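Table finish gone sticky near one end, wax or refinish?

Posted by Aurelio Esquivel
Sultinbridge

Got this table from my aunt in December, reddish brown, nice grain, no idea how old. It lives in the kitchen against the wall. Problem is the end by the stove feels tacky when you lean on it. Not wet, just sort of grabs your sleeve. Rest of it is fine. I've wiped it with dish soap and water, then with that Ellau orange spray, then soap again. Better for a day, maybe two, then its back.
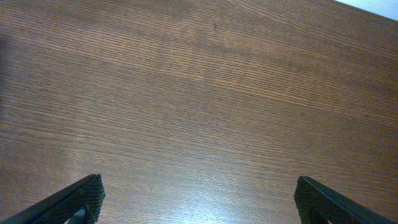
My wife says sand it and start over. I don't own a sander and the rental place wants more than I'd like to spend on a table I got for free. Also read somewhere you can just wax over it? We eat on this thing every day so nothing that needs a week to dry please. Can't tell if it's lacquer or varnish or what. Thanks.

4 replies hidden, showing most helpful

Jaanus Urbonaitė

Don't wax over it. You'll trap the gunk and have sticky wax.

Sounds like cooking grease plus old spray polish. Orange sprays leave oil behind, some of them anyway, so stop using that first. Then mineral spirits on a soft rag, small patch, somewhere that doesn't show. Underside edge is good. Windows open, stove off, pilot light too if you have one. Wipe with the grain, flip the rag a lot, and throw it out properly – lay it flat outside to dry, don't ball it up in the trash.

If the rag comes up brown and the wood feels slick after, it was only dirt, you're done. If it's still tacky then the finish itself is going soft and no cleaner fixes that. Drop of denatured alcohol in the hidden spot will tell you more. Goes gummy fast = probably shellac. Nothing happens = some kind of varnish.

And find out if its solid or veneer before anyone lets a sander near it. Look at the end, see if the grain carries on over the edge. On veneer you can go thru in seconds. Ask me how I know. If you do end up scuffing it, 300 grit or finer, by hand, light.

I did mine last winter and we ate on it that same night, with a cloth over it. 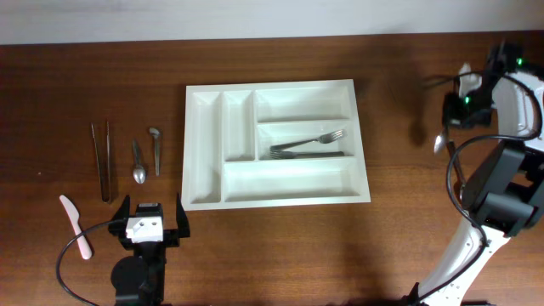
Cutlery tray on the table.

Mine had been sprayed with Avton polish for years, took about 4 rags to get down to the real surface. Felt like a differnt table.

kuusk26

just put a tablecloth on it lol

but for real my mom uses vinegar and water, half and half. worked on our cabinets. not sure about tables. might want to try it under the leaf first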